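From: Angharad Gronow
To: Lillis Street neighbors list
Subject: Re: Water meter readings

Eilif Lindholm wrote on Tuesday:
> My bill says 642 for the last reading, but the dial was lower than
> that when I looked at 7 this morning. Has anyone else had this?
> I don't want to pay for water I haven't used.

Eilif, we had the same problem in July. Ours was an estimate. Look for a small E next to the reading on page 2 of the bill. If it's there, they didn't read the meter, and you can send in your own number.

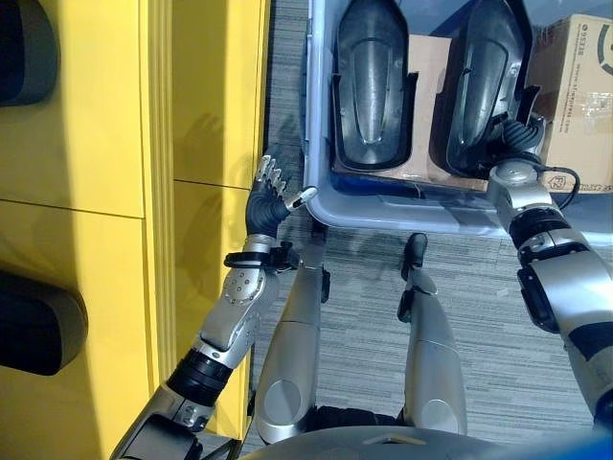

You have 30 days from the date on the bill to do it. I called, and the wait was almost as long as the form would have taken. They want the black digits only — leave off the red ones. Write down the serial number on the lid too, as they asked me for it twice.

The correction showed up as a credit on the next bill, so I still had to pay the first one in full. If you can't do that, ask for the billing desk and tell them before the due date.

The Pelletier end of the street may be on a different reading route. Could someone down there check theirs and write back to the list?

Angharad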